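Stitis Example Gathering: Frequently Asked Questions

Last updated 24/11/2019

These are the questions we get most often from new operators and from people who want to use the Stitis examples in their own work. If your question is about pay or scheduling, use the Gotdale office page instead.

What is Stitis?

Stitis is a collection of short recordings of a robot arm picking up and setting down everyday items. A person guides the arm through each one. The recordings are used to train a system that chooses the arm's next move from what the wrist camera sees.

Who runs it?

The work is done at the Gotdale lab. Steyn supplies the storage and the review software. Takcombe was the earlier version of the project and is closed to new recordings.

What counts as one example?

One example is one attempt at one task, from the moment you press Start until you press Stop. It holds the wrist camera video, the arm's joint positions, the opening of the gripper and a one-line instruction such as "pick up the lemon." If you make two attempts without pressing Stop, the file is rejected and both attempts are lost.

How many examples are there?

The current release has 712 accepted examples. Another 239 are waiting for review and will go into the December release if they pass.

How many items are used?

There are 55 items on the current list. Fruit and vegetables come first, then kitchen tools, then packaging. Please do not bring in items of your own. If something on the list is missing or spoiled, write it on the sheet by the door and move on to the next task.

Why is so much of the list fruit?

Fruit is cheap, easy to replace and never quite the same shape twice. A system trained only on blocks and cups tends to do badly on anything with a rounded or uneven outline. We also want examples where the item can roll if it is touched on one side before the other.

Where should I put the item before I start?

Anywhere inside the working area, as long as you change the spot and the direction it points each time. New operators tend to put everything in the center. Those recordings are usable, but a batch made only of them teaches the system to reach for the center no matter what the camera shows. Place the item off to the left, off to the right, near and far, and turn it between attempts.
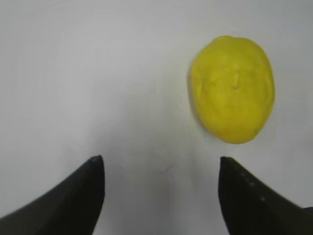 The same goes for where the arm begins. Use the Shuffle button before each attempt. It moves the arm to a new starting pose, and you should accept that pose even if it looks awkward. The only exception is a pose where the fingers would touch the item or the table before you begin.

How fast should I move?

At a steady pace. Slow down for the last part of the approach, line up the fingers, then close. Long pauses are a problem because the system copies them. If you need to think, do it before you press Start.

What if I miss the item?

Open the gripper, back off, and try again within the same example. One correction is fine and we like to have some of these. After a second miss, press Stop and mark the attempt as failed.

Are failed attempts thrown away?

No. They are kept in a separate folder and are not part of the 712. We use them to train the part of the system that judges whether a grasp is going well. Mark them correctly. A failed attempt marked as a success does more harm than a missing one.

Does the background matter?

Yes. For the basic set, use the plain table with nothing else on it. Wipe it at the start of your shift and after handling anything that leaks. Patterned mats and extra items belong to the mixed set, which has its own task sheet.

What about lighting?

Leave the overhead lights on and the blinds as you find them. Shadows are fine. If the item is so dark or so washed out on the preview that you can't make out its edge, stop and report it.

The picture on the preview is a little soft. Should I adjust the camera?

No. The wrist camera is small and its focus is fixed. Never loosen or turn it. If it has been bumped, the whole batch has to be checked against the calibration board, so tell the shift lead right away.

How many examples do I record in a session?

The normal block is 16 examples, followed by a break. After the break, switch to a different item. Most people get careless when they stay on one item too long, and the reviewers can tell.

What do reviewers check?

They check that the instruction matches the item, that the success or failure mark is right, that the video has no dropped sections, and that starting positions vary across the block. You will see their notes in the Steyn review screen under your operator number.

Can I use Takcombe recordings together with Stitis?

You can, but the gripper opening was stored on a different scale. Run the conversion script in the tools folder first. Takcombe also has no failure marks, so leave it out of any training that depends on them.

How do I report a bad example?

Send the example number and a short note through the form on the downloads page. Reports are read before each release, and withdrawn examples are listed in the change log.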